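Bin Day

Last round before the bus. Twenty-seven minutes, the clock said, and the clock in the tech block was always slow.

We'd told Wenddale we could do it. That was the trouble. Somebody had ticked the box on the form, the one marked Household Tidy, because Household Tidy had the fewest entries and we thought fewest entries meant easiest. It meant everyone else had read the rules.

The rules: your robot learns from you. You do the job with your own two hands, over and over, with the grippers on, and then the robot has a go at it by itself on the day. 400 goes was the suggested number. We had 132.

Well. 131. One of them was me sneezing.

So it was my turn. Grippers on, green lights on, the strap digging into my wrist. Behind me the others were arguing about the laptop, which had come from Skalteck on loan and was meant to go back in February and hadn't. It did a thing where the fan went up and up like a kettle. Then stopped. Then you held your breath.

Is it saving, I said.

It's saving.

Is it though.

Just pick up the tube.

You'd think picking up a tube would be nothing. I've picked up things my whole life. But put the grippers on and your hands belong to somebody else, somebody slow, a bit polite. You have to come at it from the side. You squeeze and the fins bend round it and there's a second where you dont know if you've got it. I used to rush that second. Then we watched the first robot run back and it rushed too, it had my exact stupid rush, it snatched at the tube and sent it across the tiles, and everyone turned round and looked at me.

It's got your elbow, the girl with the plaster said.

It hasn't got an elbow.

It's got yours.

I went home and thought about that. Sat on the bed picking up socks. What else had it got? Did it have the thing where I stop before a door? Did it have the thing where I go quiet?

After that I slowed down. Wednesday club turned into every-day club, lunch too, crumbs on the keyboard. Our teacher brought in biscuits and stood by the window not helping, on purpose, you could see what it cost him.

Twenty minutes. The fan went up.

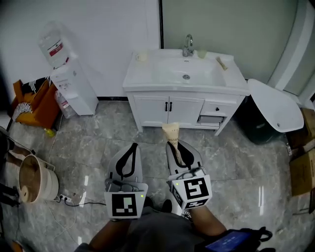

Go, they said, so I went. Tube in the right hand, got it, felt the give. Kept it up where it wouldn't catch on anything. Don't look at the laptop. Dont look at the clock. Forward, small steps, cables, mind the cables. Somebody breathing through their mouth.

Slower, I thought, and I was thinking it to the robot, like when you cut up food for a baby cousin and open your own mouth.

The fan stopped.

Did it save, I said. Arms still out in front of me like a sleepwalker.

Nothing. Keys. More keys.

It saved.

Everybody shouted at once and I couldn't clap, I had the grippers on, so I clicked them together and they made a soft sort of nothing noise. We did four more. Five, if you count the one where the bell went. Then coats, bags, the robot in its crate with a jumper round it, and running, all of us, the crate banging on my knee, and the driver from Abreu Coaches already had the engine going.

I sat with it on my lap the whole way to Wenddale. Kept the lid shut at the corners. Told it, very quietly, from the side. Come at it from the side.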